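A Visit to the Trilis Helmet Lab, Anudport

July 2023

I have read a great many injury reports with the words "full-face helmet" in them, and until this summer I had never seen one tested. So when Trilis opened its impact lab to people from forensic and trauma medicine, I signed up within the hour!

The lab sits behind the old freight yard in Anudport, a short walk from the bus stop. We were a mixed group (pathologists, two emergency nurses, a dentist with a lot of very good questions) and we started in the drop tower room. A helmet goes onto a metal headform, the headform goes up the rail, and then it comes down on an anvil with a bang you feel in your teeth. I jumped every time. The staff let us handle the cracked shells afterward, and I could have stayed there all morning, turning them over and looking for the place where the liner had crushed.
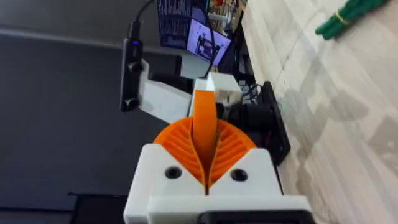 What interested me most was the chin bar. Many of the deaths I have read about involve a blow to the lower face, with the force traveling up through the jaw to the base of the skull, and I wanted to know how a lab goes about measuring that. At Trilis they use a jointed jaw made by a small firm called Sikder, fitted with 7 load sensors. We watched 2 chin bar hits in a row, one with the strap done up properly and one with it left slack, and the traces on the screen looked nothing alike. The dentist asked for a printout and got one.

After lunch (good soup, terrible coffee) we moved on to the records room. Trilis keeps 100 helmets from real crashes there, each with its scene notes and, where the family agreed, a summary of the injuries. The catalog runs on a program called Womedon, and you can search it by point of impact. I typed in "left chin" and lost 40 minutes. For anyone who writes case reports, it's a wonderful thing to browse.

A few practical notes. Bring ear protection if you have your own, as the loaner pairs are loose. The stairs to the records room are steep and there is no elevator. Photos are fine in the tower room but not of the crash helmets. They plan another open day next summer, and I've already asked to be put on the list.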